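Let the Robot Practice the Last Inch

Opinion
18 July 2018

Most of the robot learning work that gets passed around is about the big motion. The arm swings over, the hand closes on a block, the block ends up in a bin. I like those results, and I have cheered for plenty of them. But the paper I keep pressing on friends this summer is about a much smaller movement, and I think it deserves more attention than it has had.

The method is called Zoëga, and it came out of the Stiltow lab in May. The idea fits in a paragraph. A person guides the arm through a task by hand, the way you might teach a kid to swing a bat, and the robot keeps the recording. So far, so ordinary. What Zoëga does next is throw most of that recording away. It keeps the end of each demonstration, the part just before contact, and runs it backward. Starting from the finished position, the robot lifts the part out, wanders a short way off in a direction it picks at random, and then has to find its way home using only the camera at its wrist. Every wander gives it a new starting point with a known right answer. A person shows it the job 25 times, and the robot makes 200 practice runs from each of those on its own.

I love this! It is such a plain idea, and it attacks the place where these systems really fall down. Getting a part to the neighborhood of where it goes is something an ordinary planned motion can do all day. The last inch is where the part sits a little crooked in the fingers, the target isn't quite where the model says it is, and a planned path will happily push on anyway. People handle that stretch without thinking. We look, we nudge, we back off, we look again. Zoëga gives the robot a lot of practice at exactly that, and it gets the practice cheaply.

The obvious complaint, and I have heard it more than once, is that running things backward is cheating. Pulling a plug out is easier than putting it in, the argument goes, so what you learn on the way out won't hold on the way in. There's something to this. Friction does not run in reverse, and a part that slides free may jam going home. The authors admit as much, and their answer is to hand over the final press to a simple force rule that was never learned at all. Some readers find that disappointing. I think it is good sense. Why should a network have to learn to stop pushing when a force sensor can tell it?

The other complaint is about the test tasks, and here I take the authors' side completely. They could have stuck with wooden pegs. They went to computer hardware, on a test bench they call Giltudus, and the hardest job on the list is putting a processor into a server board.

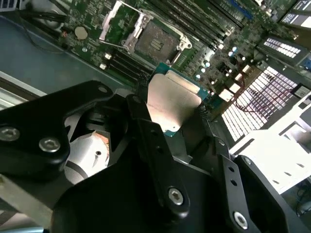

A job like that punishes sloppiness in a way a peg never will. The contacts are tiny, the chip has one correct way around, and you can't lean on it until it drops in. Shove a peg and you scratch a peg. So when the paper reports 9 tasks and says the robot met its success mark on all but 2 of them, I read those two failures with as much interest as the wins. One was a cable connector that flopped around on its own wire. The other was a memory module, and the authors are frank that they don't fully know why. I wish more papers had a paragraph like that.

What I'd like to see next is somebody else's robot doing it. The Clirnix code that goes with the paper is tied pretty tightly to one arm and one hand, down to where the camera sits, and until another group gets it running on different hardware we won't know how much of the result belongs to the method. The lighting worries me too. A wrist camera sees glare and deep shadow together whenever it leans over shiny metal, and the paper spends all of two sentences on it.

Those are reasons to pick the thing up and try it. If you have an arm, a camera on the wrist, and some old boards you don't mind ruining, you could have a rough version of this going in a few weeks. Start with something forgiving — a plug with a nice wide mouth — and save the processor for later. And if yours jams, please write up how!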